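# Stop ranking grippers by payload

Most gripper comparisons start with payload and stroke. Both numbers are easy to measure, and neither tells a buyer much about handling tableware.

In September we ran two sets of fingers, the Harkex parallel pair and the molded Vitison pair, through 598 pick attempts at a dish rack in our Altodton lab. The arm, the controller and the wrist camera stayed the same. Payload never came up as a limit. Of the 309 attempts with the Harkex pair, most of the failures were approach failures: a fingertip touched a wire or a neighboring plate before it reached its target.

My colleague Mirjam Lambrechts argues that this is a planning problem and that the fingers should not be blamed for it. I agree in part. A better planner would have removed many of those contacts. But finger width sets how much error the planner is allowed, and a data sheet that leaves out tip width at 5 mm from the end is hiding the useful number.

The same goes for camera placement. A wrist view that keeps both fingertips visible is worth more to me than extra resolution – I can diagnose a bad approach from it without replaying joint logs. The Aerts mount we tried first hid one tip at full opening, and we dropped it after four sessions. Vendors should publish a fingertip view at full opening next to the payload figure.

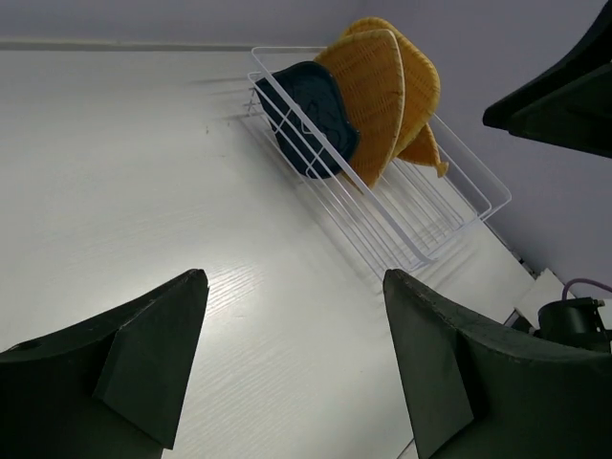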